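Search this site... Go

How to Care for a Light Wooden Table and Give Your Cups One Place to Live

By Peninah Mwakalinga
Posted on a Thursday in October
16 comments | 4 shares

My mother had dark furniture and she cleaned it one time in the week. When I got my first pale table I did the same and I was very surprised. On light wood you see every ring from a cup, every drop of tea, and also the marks from the cloth if you use the wrong one. I have now lived with such a table for five years and I want to write down the way I do it, including the basket, which many of you asked about after my last post.

What you need

- two soft cotton cloths (old T-shirts are fine, but cut off the seams)
- a bowl with 600 ml of lukewarm water
- a few drops of mild dish soap
- a basket or a tray for the cups
- small felt pads, if your basket has hard feet or sharp wire ends

I don't use spray polish. I tried one from Tremo and it smelled nice, but my sleeves were sliding on the table for days.

Step 1. Take everything off

Everything means everything. I used to lift the cups one after the other and wipe under them, and I always left a dirty island in the middle. Put the cups in the basket, carry the basket to the kitchen, and come back for what remains. Shake the crumbs from the table with a dry cloth, not with your hand. A crumb of dry bread can scratch if you press on it.

Step 2. Wipe with the grain

Look which direction the lines in the wood are going. Dip the first cloth, wring it very well, and wipe in long movements in that same direction. If the cloth is dripping, it is too wet. Begin at the far side and come toward yourself, so you don't lean with your elbows on the part you have already cleaned.

Don't forget the edges. Fingers hold the table there when somebody pulls a chair, and the edge becomes gray so slowly that you don't notice it. My neighbor Simiyu did not believe me until he wiped his and saw the cloth.

Step 3. Dry it at once

Take the second cloth and dry in the same direction. Do it immediately, also if the table looks almost dry. Then lower your head and look across the surface against the light. A strip of wet or a sticky place will shine in a different way than the rest. This look takes a few seconds and I never skip it.

For an old ring, lay the damp cloth on it for 5 minutes and wipe again. If it's a white ring and it does not leave, the moisture is probably under the finish, and you should stop rubbing. Mine disappeared alone after some weeks in a dry room.

Step 4. Choose the basket

I had first a closed wooden box. It was pretty but it collected old tea on the bottom. Then I had a round Sillus tray, and the cups walked to the edge of it and fell. Wire mesh is the best I found. Air comes to the cups from all sides, and you see immediately if something is leaking.

Choose a rectangular one with low, open sides, and don't take the biggest. When the basket is half of the table, you have no table anymore. Turn it over in the shop and feel the bottom with your fingers. Any point that catches your skin will also catch the wood.

Step 5. Put things back, but few

The basket goes to the back part of the table, so the front is free for plates or for writing. Inside I allow only what is used every day. A cup with a lid can stand outside while you drink from it, but for the night it goes back in.
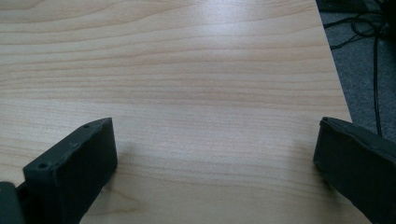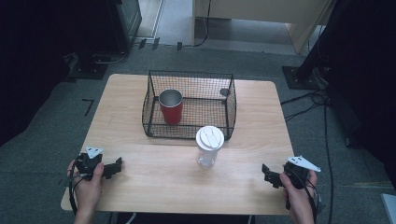
Pale wood, bare and with the basket on it

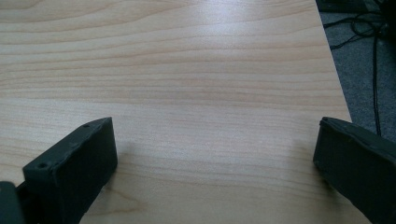 Step 6. Keep the habit

I make the full cleaning on Thursday evening, when I wait for the rice. On other days only the dry cloth. The basket itself I wash in the sink with a soft brush, and I leave it upside down on a towel until morning. Never put it wet on the table, the wire holds water in the corners where it crosses.

With tumblers, open the lid before washing. The small opening for drinking keeps milk inside and then you smell it, but you don't find it. I use an old toothbrush there. If the cup is metal inside, don't use steel wool.

One question came already by email: is it possible to do this on an oiled table? Yes, but use less water and leave the soap away, and oil it again when drops stop standing on the surface. A reader from Trovby wrote that she oils hers every four months. I can't say if it is correct for yours, my table has a lacquer. Try first on the underside, near a leg.

16 comments
Share this post (4)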